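Progress Report to the Finberg Fund
Youth and Family Fishing Program, Boros Pier
April 9, 2018

Dear Deisy Betancur and everyone at the Fund,

First of all, thank you again for your patience with us over the winter. I know you were hoping for this report a little sooner, and I did have most of it written before the storm took the gate off the pier and gave us other things to think about. The gate is back on, the bait shed has dried out, and I can finally sit down with a cup of coffee and tell you how we have been getting on with your money.

Attendance

When we applied, we said we hoped to get 150 young people fishing off the pier in the first year. We are at 186 as of our last open morning, which pleased us all very much. A good many of them had never held a rod before, and quite a few came back with a brother or a cousin in tow, and once with a grandmother, who caught the biggest flounder of the day and has reminded us of it ever since!

The cold months were slower, as they always are out here. We moved some of the sessions indoors to the Citham hall and used the time for knots, rigs and reading a tide table. I will admit I expected the children to be bored by the tide tables. They liked them very much, mostly because Brayan Urrego turned the whole thing into a guessing game with chocolate coins, and we had to ask parents to be on time so we could lock up.

Equipment

We bought 40 rod and reel sets from the grant, in two lengths, so that the smaller children are no longer wrestling with something twice their height. They have held up well. Three reels needed new bail springs and one rod tip went in a car door, and those have all been put right out of our own funds. We also replaced the life vests in the youngest sizes, and bought pliers, measuring mats and a proper long-handled net, which we had been borrowing from the boatyard for longer than was polite.

The one item still outstanding is the wheelchair-height railing at the far end. The first builder's price came in well over what we had set aside, and the second builder has been very busy. We now have a written price we can live with, and the town has agreed that the work can go ahead before the summer season. The $1,000 you set aside for this is untouched and sitting in its own line in the accounts. 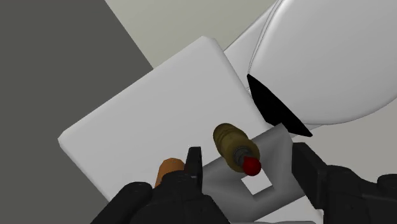
Safety and training

Six of our leaders have now finished the first aid course, and two more are booked on the next one. We also ran an evening on handling hooks and on what to do if one ends up in a finger or an ear (it was well attended, and there was some nervous laughter). I am glad to report only small scrapes and one wet shoe since our last letter to you.

We did change one of our rules. Casting overhead is now allowed only from the marked bays on the east side, with a leader standing behind the child. The regular anglers who share the pier with us asked for this, quite reasonably, and things have been much friendlier at that end ever since. A few of them have started lending a hand on open mornings, and one gentleman has been teaching anybody who will stand still how to fillet a mackerel.

Getting the word out

The local paper ran a short piece on us in the fall, and the Cletance school put our flyer in its newsletter. Both brought in new families. What has worked best, though, is a child going home smelling of bait and telling everybody about it. Our waiting list for the summer is already longer than I would like, and we are looking at adding an early evening session on the rising tide.

What comes next

The railing is the main job between now and June. After that we would like to try a small friendly match with the Cletance children, with everything measured, recorded and put back. We are also hoping to buy a second, lighter set of tackle for the under-eights, and I will write to you separately with the costs once I have them from the shop.

The accounts are going to your office by mail with the receipts in date order. There is one receipt for the net that has got rather damp, but the total can still be read. If you or anyone from the Fund would like to come out for a morning, please do, and bring a warm coat whatever the forecast says. We will find you a rod.

With warm thanks from all of us on the pier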